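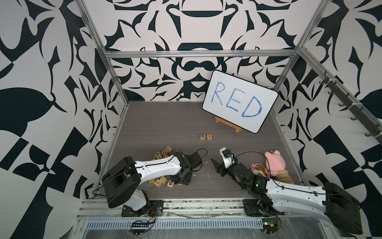 Two-arm cell partway through the spelling task, with R and E placed and the D block still in the pile.

Category: Workshop Notes > Demonstrations
14 comments | 6 shares

Running the block-spelling demo on an open day

These steps cover the spelling demo as run on the Korgate cell at the Havent open day in March. They assume both arms are calibrated and the gripper cameras are streaming.

1. Write the target word on the small whiteboard in thick marker, capitals only. Stand the board on its easel against the back wall, tilted slightly. Blue on white reads well under hall lighting. Three-letter words such as RED keep a cycle short enough for a standing audience.

2. Tip the alphabet blocks in a loose pile at the front left, within reach of the left gripper. Check that every letter of the word is present. Mixed ink colours are fine. Turn at least one copy of each required letter face up for the first run.

3. Leave a clear strip in front of the whiteboard for the finished row. Blocks are placed from left to right, side by side, letter faces towards the audience.

4. Park anything not in use, plush toys included, behind the right arm. Keep it out of the placing strip.

5. Set the speed limit to 50 per cent in the Jarau console. Full speed saves little time and makes people at the barrier step back.

6. Start the run and watch the first grasp. If the gripper closes on two blocks, pause, open, retract and resume. Do not reach into the cell while the arms are enabled.

7. After the last letter, home both arms, disable the motors and return the blocks to the pile by hand. Wipe the board with a dry cloth before writing the next word.

Troubleshooting

Fault 196 on the Jarau console is a wrist camera timeout. Reseat the connector at the wrist and check that the cable has slack through the full rotation of the joint.

If letters are confused, V and U are the usual pair. Remove one of them for the day.

The Renaud parts list has the spare gripper fingers under 3729. Carry two pairs.

Tags: open day, manipulation, two-arm cells, setup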